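Subject: Re: [enolstead-storage] Bins or bare cartons for the small-parts aisle?

On Sunday, August 2, 2026, the Brevard stockroom wrote:

> Hello all. We're redoing our small-parts aisle and can't agree on one
> thing. Do you keep equipment in its original carton and put the carton
> straight on the shelf, or does everything go in a plastic bin first?
> Our cartons are getting soft at the corners and the labels end up facing
> every which way. We have budget for 40 bins and I'd like to order once.
> Also, does anyone do anything clever with big shallow trays? We have a
> stack left over from the Brophy fit-out and they are too nice to toss.

Carton inside a bin, every time! I was the holdout here for years. I thought it was a waste of good bins, and I'm happy to say I was wrong. We switched over in May and I still enjoy walking down that aisle.

What sold me is that a carton in a bin can be pulled by the rim. You aren't digging your fingernails into cardboard or sliding it out by a flap that is already half torn. The corners stay square, and if somebody puts a loose cable or a bag of screws in with the carton it stays with that carton. Translucent bins are worth holding out for, too. You won't read any print through the side, but you can tell from across the aisle whether there's anything in there.

Get the ones with a rim that flares out. Straight-sided bins look tidier in the catalog and they are miserable to pick up with gloves on. Measure your biggest everyday carton, add two fingers' width on each side, and buy that size. We bought two sizes and I wish we'd bought one — the smaller ones mostly hold tape now.

A few from our place, where the boxes live off to one side and the yellow workbench is close enough to set things down on:

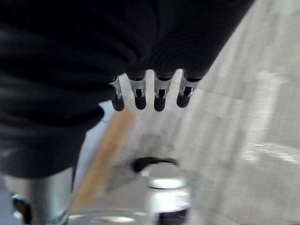
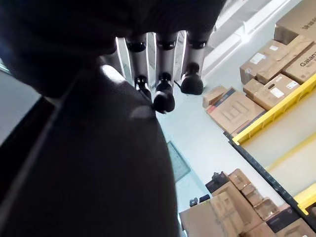
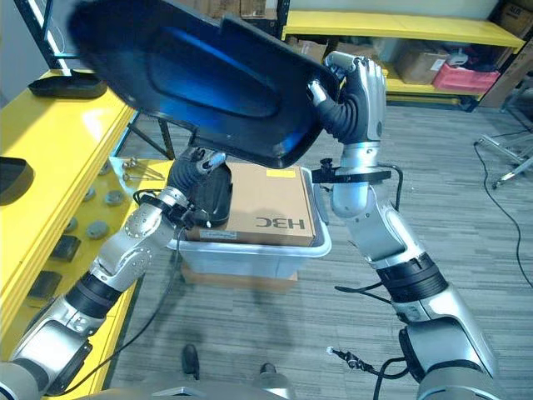
The last one has a tray up over a gray bin with an H3C carton in it.

On labels, since you mentioned them: we gave up on getting every carton to face the same way. Brand printing goes wherever the factory put it, and half the time you are reading it upside down. So the bin gets its own label, on the short side, same corner on all of them, and the carton can face any way it likes. I ordered a roll of 100 and wrote the shelf number in fat marker. Leave the original white stickers alone. You will want the serial number someday, and it's always the one that got peeled off.

Now the trays. Yes, keep them, please keep them! A big shallow black tray is the best sorting surface we own. Tip a bag of mixed hardware into one and the bright bits show up right away against the black. I also carry one along when I'm emptying a bin, so the odds and ends have somewhere to go besides my pockets. If yours have a raised ridge molded into the middle like ours, they won't hold a carton flat, so don't plan on using them as shelves. I tried it. The carton rocked every time someone bumped the upright.

One thing I'd do differently is the floor. Bins set straight down on ours pick up grit underneath and then it all goes up on the shelf with them. A flattened piece of cardboard under the bin fixes that for free, and you can slide the whole thing over with your foot when you need the space.

Has anyone tried the Jesis divider inserts? I'd love to split a few of our bins down the middle for power supplies, but I don't want to buy a case of them blind. Ours are on the shelf plan as 3380, if you have the old Enolstead spreadsheet and want to compare sizes with what you've got.

Brevard, do send pictures when your aisle is done. I'm very curious how you end up arranging the long cartons, which I still haven't solved.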